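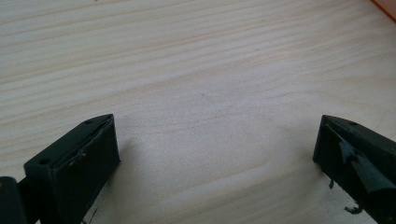 The Town Where a Goose Runs the Parade

I drove into Torthorpe on a gray morning with a gas station coffee between my knees and the wrong directions on my phone, and the first thing I saw was a sign that said "Population 280, Plus the Grand Marshal." The Grand Marshal, in case you haven't been following small-town politics as closely as I have, is a goose.

Her name is Pikotano. She's white, she's loud, and she has led the September parade down Main Street longer than the current stoplight has been up. (There is one stoplight. It blinks. People are proud of it.) I'd read a two-paragraph item about her in a regional paper and thought, well, that's my week sorted, and I called my editor before she could think of something more sensible for me to do.

I should say up front that I love this kind of thing. Give me a cat that sleeps in a courthouse, or a lake town with an official turtle, and I'll pack a bag. My family has stopped asking where I'm going. They just ask what animal.

How a Goose Gets a Job

Torthorpe used to pick its Grand Marshal the ordinary way, which is to say somebody's uncle did it every year in a borrowed convertible. Then one September the convertible wouldn't start. The band had already stepped off from the feed store, and there was nothing in front of them but open road and a goose who had wandered up from the creek. She walked. The band followed. She went all the way to the grain elevator, five blocks, hissed at a tuba, and sat down.

I heard this story six times in two days and it was never the same twice. In one telling the tuba was a trombone. In another the goose stopped at the bank and waited for the slow kids at the back to catch up, and the woman who told me that one, over pie, would not be moved on it. The part everybody agrees on is that she didn't look back once.

The next year they put it on the ballot. You paid a dollar, you wrote down a name, and the money went toward new band uniforms. The goose beat the uncle so badly that he laughed about it for a month and then built her a ramp for the reviewing stand. He still had the ramp in his garage when I visited, and he let me walk up it. It's a very good ramp!

These days the dollar vote is the big event of the summer. Last year it brought in $3,129, most of it in ones, and most of it from people who don't live anywhere near Torthorpe. Envelopes come in from all over. Some have crayon drawings in them, and the post office tapes the best ones up by the stamp machine. My favorite was a goose in a necktie with "VOTE FOR ME OR ELSE" across the bottom.

The Rivalry

You can't have a goose in charge and expect the neighbors to keep quiet. Vanberg, the next town over, has 1,000 people, a water slide and a very high opinion of itself, and for a long time it did not have an animal. So Vanberg went out and got a llama.

I went to see the llama. It seemed only fair. He lives behind the hardware store and wears a green sash on special days, and he looked at me the way my high school gym teacher used to. His title is Honorary Fire Chief. I asked the kid at the register what the duties were and he thought it over for a while and said, "Standing there, mostly."

Back in Torthorpe, the llama is a sore subject. I brought him up at the diner counter and three people put down their forks. A llama is bought, one man told me. A goose shows up. He had clearly said this before, and there was some nodding down the row, and then the waitress asked him whether he wanted his eggs or a microphone.

There was talk of a joint parade a while back, goose in front and llama behind, or the other way around, and you can guess where that talk ended. Both towns still hold their parades at the same hour of the same day. If you live on the county road between them you have to choose, and I met one couple who drive separate cars.

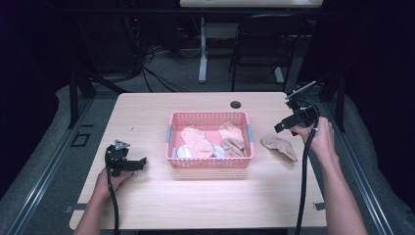

An Afternoon With the Marshal

Getting time with Pikotano took some doing. She lives on the Nzioka farm, past the creek and up a gravel lane, and I was told to come after lunch, wear boots and keep my hands in my pockets. I did all of that. She bit me anyway, on the knee, and I'm going to be insufferable about it at parties.

Between bites she was pretty good company. She has a kiddie pool, a patch of clover, and a shed with her title painted over the door in blue. She also has a routine. She goes around the barn one way in the morning and the other way in the evening, muttering the whole time, and the farm dogs get up and move when they hear her coming. I walked the evening lap with her at a respectful distance of 30 feet, feeling like part of a motorcade.

What got me was how she took the corner by the mailbox. She slowed down, stuck out her chest, and gave a look to either side, and I swear she was doing the turn onto Main Street. Maybe she was checking for foxes. I know which one I'm telling people.

I stayed through supper, which was chicken (I did wonder, and then I had seconds). Afterward I got back in the car with my sore knee and a jar of pickled beets I hadn't asked for, and I stopped at the post office on my way out of town. The lobby was still open. I put a dollar in an envelope, wrote her name on a slip of paper, and drew a small llama in the corner with an X through it.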